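Bimanual shelf picking: left arm drifts under load while holding the basket
Home and Shared Workshop Builds > Manipulation

satti_bench
21 April 2022

Two arms on a shared base, head camera, white cubby shelf as the test fixture. The left arm holds a red plastic basket by the handle, the right arm takes fruit off the shelf and puts it in. Controller is a Zornier board running both arms on one bus.

The trouble is the left arm. With an empty basket it holds position fine. Once there is fruit in it the wrist sags, and the right arm then releases over a rim that is no longer where the planner thinks it is. I measured 30 mm of droop at the handle with 700 g in the basket. Joint encoders report almost none of that.

Gains are stock. Raising them on the shoulder gives me a buzz at full reach.

jaretti_fan
Encoders on the motor side or the output side? If they're on the motor side you are looking at gearbox windup and no gain will fix it.

satti_bench
Motor side on all joints.

kneejoint
Then there's your answer. Add a gravity term with the basket mass in it and a stiffness estimate per joint. I did this on a Jaretti arm in November and got most of the error out in an evening. Hang a known weight, log the position, fit a line.

torque_wrench_9
Disagree. The payload changes with every pick, so a fixed term is wrong as soon as the second piece goes in. Look at the basket with the head camera before each release and correct the right arm. You don't need the left arm to be where it says it is. You need to know where the rim is.

kneejoint
Payload is easy to track if you weigh the fruit beforehand. And the camera can't see the rim well once the gripper is over it.

torque_wrench_9
So look before the gripper gets there. The sag doesn't change between approach and release.

jaretti_fan
It does if the right hand touches the basket on the way in.

satti_bench
Tried both over the past few days.

Gravity term first. Fit was linear enough up to 500 g, then it bends. Droop at 700 g went from 30 mm to 11 mm. Better, though the basket also tilts, and the model does nothing for that.

Camera correction second, with the left arm model left on. The rim is found from the red mesh against the tan floor, one look before each release. I ran 145 picks with apples and pears and had nine misses. Most were pears. The hand has to go in sideways and low to keep hold of them, and with the basket held just under the shelf there isn't much room to work. 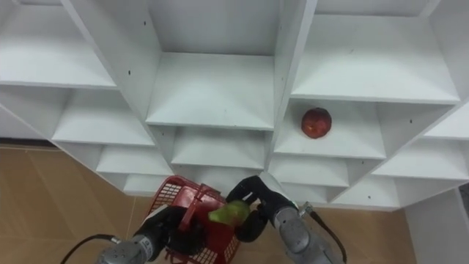 I moved the hold point down by 40 mm after that and the knuckle stopped catching the shelf board. The left arm is less extended there as well, which takes a little off the droop. Cycle time is around 20 seconds per piece — slow, but I'm not in a hurry.

kneejoint
Was the 11 mm with or without the lower hold point?

satti_bench
Without. I haven't repeated the weight test at the new one.

torque_wrench_9
Nine misses out of 145 is still a lot for fruit that doesn't move. Does the red detection get confused when there's a red apple near the rim?

satti_bench
Yes, twice. I mask the shelf region now. An apple already in the basket can still pull the edge fit off by a few mm. A strip of blue tape on the rim is next.

jaretti_fan
Use a printed marker on the handle instead. Tape on mesh peels. The Nustelden workshop page has a template in the right size.

kneejoint
A marker on the handle ends up behind the left fingers.

satti_bench
Tape first, then. Will post the log when I have the weight test redone.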